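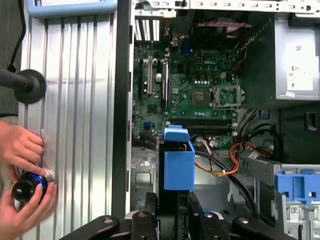
Dell desktop tower, opened up.

Section 2: Getting your tapes into Clevisance

By now you should have the program installed and an old desktop or laptop to run it on. It doesn't need to be fast. I did my first 43 tapes on a machine that took longer to start up than I take to make tea, and the recordings came out fine.

I'm going to assume you have a cassette deck with two sockets on the back marked LINE OUT, and one of the little Dorkel sound boxes that plug into USB. My deck is a Zuccaro, so if your buttons are called something slightly different, go with whatever is nearest.

Before you start

Clean the heads! I know everybody skips this. A cotton bud, a drop of isopropyl alcohol, a gentle wipe over the heads and the rubber roller, then leave the door open for a few minutes. If the bud comes away brown, do it again with a fresh one.

CAUTION: Keep the alcohol off the clear plastic window on the deck door. Mine has been cloudy ever since.

Connecting up

1. Switch the deck off.

2. Run the red and white lead from LINE OUT on the deck to IN on the Dorkel. Red to red, white to white. Please don't use the headphone socket unless you've really got nothing else, as the volume knob then changes your recording level and you'll be chasing it all afternoon.

3. Plug the Dorkel into a USB socket on the computer itself. I've had clicks and dropouts with hubs.

4. Switch the deck on, open Clevisance and choose Input, then Dorkel. If it isn't on the list, close the program, unplug the box, plug it back in and open the program again.

Setting the level

5. Wind the tape quickly to the end and back to the start. Old tapes stick to themselves and this loosens them up nicely.

6. Find the loudest bit you can (a chorus, a round of applause, your uncle) and play it with Monitor switched on. Turn the input slider until the loud parts touch 80 on the meter and go no higher.

7. Rewind, press the red button in Clevisance first and then Play on the deck. You can trim the silence off later.

NOTE: Leave Auto Gain off. It's lovely for music but on speech it drags up the hiss in every pause, and family tapes are mostly pauses.

Where the files go
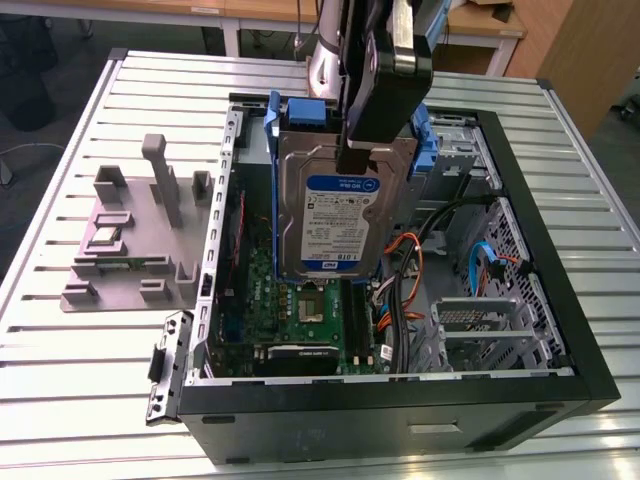

Clevisance saves everything to your Documents folder to begin with, and I'd change that straight away under Settings, then Folders. Make one folder called Tapes and inside it one for each cassette, named with whatever is written on the box, spelling mistakes and all. Vandana Kaushik taught me that when I was sorting out the Burkemine choir tapes, and it has saved me so much hunting about! You can always add a tidier name after it.

8. Save as WAV while you're working. Make your MP3s from those at the end, for sending to the family.

9. When side A is done, stop the recording, save it, then turn the tape over and start a new file for side B.

10. Copy the finished folder on to a second disk before you put the cassette away.

CAUTION: Don't let the computer go to sleep halfway through a side. Power settings, Sleep, Never. You can put it back afterwards.

If one channel is silent, swap the red and white plugs over at the deck end. If the silence moves to the other side, clean the sockets and try another lead before you blame the Dorkel. If it stays put, see Section 6.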